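Tundlow Bench Guide
Section 4: Collecting transparent-object episodes
Revised May 16, 2018. Maintained by Armelle Pichon.

4.1 Scope
This section covers wrist-view collection for the transparent-object study. The method compares a grasp policy trained on wrist views alone with one that also receives finger position. Arm power-up and homing are in Section 2.

4.2 Before the first episode
1. Start the Prandska recorder and load the profile "clear_16".
2. Set the finger force limit to 60 percent for plastic. Glass uses the Ametepe soft profile, which has its own limit.
3. Lock exposure at 400. Auto exposure follows white caps and bases, and the outline of a clear body drops out of the image.
4. Check that the fingertips are in view and that their gap lies near the image centerline.

CAUTION: Do not change the exposure during a block. Mixed blocks are rejected at import.

4.3 Single-arm approach
1. Stand the object upright on the table.
2. Bring the gripper to the approach pose with the fingertips short of the object.
3. Offset the object to one side of the gripper centerline. Alternate sides between episodes.
4. Press Record, wait for the tone, then begin the approach.
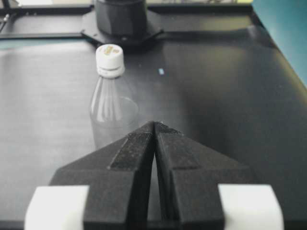 Figure 4-1. Wrist view with a clear bottle left of the gripper centerline.

Note: Partial overlap of the object by a fingertip is acceptable. Discard the episode if the cap is hidden in the first image.

4.4 Two-gripper episodes
Label the grippers "holding" and "viewing" in the episode header. The labels do not change within an episode.
1. Load the Ametepe soft profile on both arms.
2. Close the holding gripper on the glass end of the bulb. Keep the base exposed.
3. Move the viewing gripper until the base lies between its fingers.
4. Stop all motion before issuing any close command. 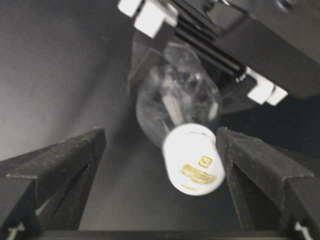 Figure 4-2. Bulb in the holding gripper, seen between the fingers of the viewing gripper.

CAUTION: Glass can break under side load. Wear eye protection and keep hands outside the rail.

Note: Motion blur on the glass does not invalidate an episode. Printing on the base need not be legible.

4.5 Export
Run the Rotberg converter on the closed block. Episodes longer than 510 time steps are split and must be relabeled by hand.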